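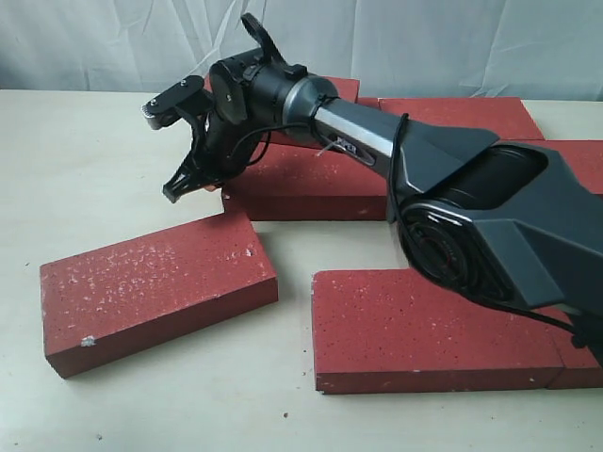
Photo: Perside Media

To: perside-singers
Subject: Re: [perside-singers] Gusport weekend, what are we singing and where do we sleep?

Hi everybody,

Yes yes yes to all of this! I got home from the planning call so wound up that I sang the alto line of the river song to my dishes until midnight, so forgive me if this rambles. Answers are mixed in with the original message below, and then there's more at the end about the workshop.

On 01/06/2019, the Gusport planning group wrote:
> Hello singers,
> We have the hall at Gusport for the whole festival weekend,
> Friday-style late opening included. Before we print anything
> we need to hear from you on three points:
> 1. Do we want one long set or two short ones?

Two short ones, please! Last year we did the one long set at the Alcaraz and by the end my voice was a paper bag. With two sets we could open with the loud call-and-response stuff while people are still finding their seats, take a real break, and come back with the quiet harmony pieces once the room has settled. Also it gives the drummers from Hutard a slot in between, and if you haven't heard Hutard yet, oh my goodness, get there early. They played for 12 minutes without stopping at the spring potluck and I would happily have stood there for another hour.

> 2. Is anyone willing to lead a morning warm-up? It would be
> voice and gentle movement, mats provided, before breakfast.

Me! I've been doing a breath and stretch class every week since November and it has completely changed how I sing. I used to run out of air two words before the end of every phrase in the lullaby. Now I make it through and have a little left over, which I mostly use for grinning. I'd do 30 minutes: lying down first, lots of humming, then standing and swaying, then some sirens and lip trills to wake up the top notes. If you have a bad back or bad knees you can do the whole thing in a chair and it works just as well. Bring socks, the floor in there is cold at that hour.

> 3. We have 13 beds in the bunkhouse. Who needs one, and who
> is happy in a tent?
> Replies to the list please, so we only have one pile to read.

Tent for me, so give my bed to somebody who likes beds. I have room for one more in it if you don't mind that I talk in my sleep. The field behind the hall slopes, so try for the top corner near the hedge, where it's flat and you get the morning sun.
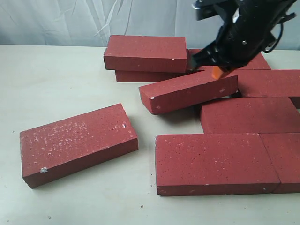
Now, the workshop. The group asked for ideas and I have one that I can't stop thinking about. What if we taught a whole song by ear in a single afternoon, to anybody who walks in, and then put them on stage with us for the last number of the second set? No sheet music at all. The festival had 2000 people through the gate last summer, and I bet a lot of them would love to sing and think they can't. I was one of those! I joined this list to sell a keyboard and stayed because somebody wrote back and said come on Thursday-night terms, no audition, just stand next to an alto. I'm still standing next to the same alto.

For the song I'd pick the walking round, the one in three parts from the old Perside songbook. The bottom part is four notes over and over, so a nervous beginner has something solid to hang on to, and the top part is fun for anyone who wants to show off a bit. We'd need one strong voice planted in each part and somebody to keep the beat. I can send recordings of all three parts, sung slowly into my phone with the dog in the background of part two.

A few odds and ends while I'm here:

The merch table still needs a cloth and a cash box.

I have the blue scarves from the Alcaraz show, washed and folded. If you took yours home, please bring it, we're short.

Can we PLEASE put the harvest song back in? I know the bridge fell apart last time. I've been practicing the bridge. I've been practicing everybody's bridge.

Would one of the sopranos let me know what key we settled on for the opener? I have G written on one page and A on another, and I've learned it in both.

Rides: I'm driving up from the south side with two empty seats and a lot of snacks. Write to me off list if you want one, and tell me if you get carsick, the last stretch into Gusport is all curves.

So happy about this, can't wait to hear all of you in that hall!

M.
(alto, second row)

_______________________________________________
perside-singers mailing list
To leave the list, send a message with the word unsubscribe in the subject line.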